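Hook Size and Discard in a Small-Boat Handline Fishery at Skuna Landing

Project report, second-year fisheries option
November 25, 2018

1. Background

The Skuna landing handles catch from small open boats that work the estuary mouth and the two reefs outside it. Most of the effort is handline, with some short longlines set overnight for catfish. The landing keeps a weight ledger but does not record hook size, and fish returned to the water are not written down at all. Our group set out to compare discard between two hook sizes used on otherwise identical gear.

2. Method

Two boats took part, the Padine and the Barredo. Each carried four handlines, two rigged with size 4 hooks and two with size 1/0. Main line, sinker weight and leader length were the same on all lines. Bait was cut squid from a single supplier. Lines were fished for 50 minutes at each stop, then hauled, checked and moved.

For every fish we recorded species, total length to the nearest half centimeter, hook size, and whether it was kept. The decision to keep was left to the skipper. Fish under the landing's minimum length were always released. Sampling began in April and followed the neap tides, when the current at the mouth is slow enough to hold bottom.

Measurements were written on waterproof slates and copied to a spreadsheet the same evening. Entries with a missing length or hook size were dropped before analysis.

3. Results

The cleaned data set holds 760 fish: 389 on the size 4 hooks and 371 on the 1/0 hooks. Total catch was therefore close to equal. The difference was in the lengths. The smaller hooks took more juvenile snapper and nearly all of the small grunts, and most of these were released. The 1/0 hooks took fewer grunts and more fish of marketable length.

Deep hooking was noted on both sizes but was more common on the size 4. We did not follow released fish, so the report makes no estimate of survival. 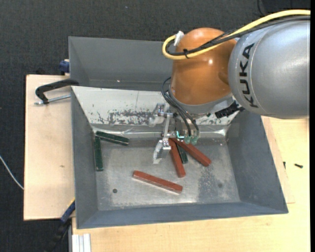

Tsz-kin Shek objected that the comparison leaves out bait loss, and that on the 1/0 hooks a skipper may spend more time rebaiting when small fish strip the squid without being caught. The objection is fair. Rebaiting time was not logged on either boat, and it would reduce the effective fishing time within each stop. A later survey should note every bare hook at hauling.

4. Discussion

The result agrees with what both skippers expected — larger hooks cost them little in total catch. Price matters more to them than count, and small grunts sell poorly at the landing. Against this, the Barredo's skipper keeps size 4 hooks for the weeks when snapper are scarce and grunts are the only steady catch.

Two limits should be stated. The boats did not always fish the same reef on the same tide, and the Padine fished the outer reef more often. Crew skill was also not controlled.

5. Costs

Total spending was 3223, mostly fuel. Hooks and leader came from Grimard and were a minor item. The slates were borrowed from the department and have been returned.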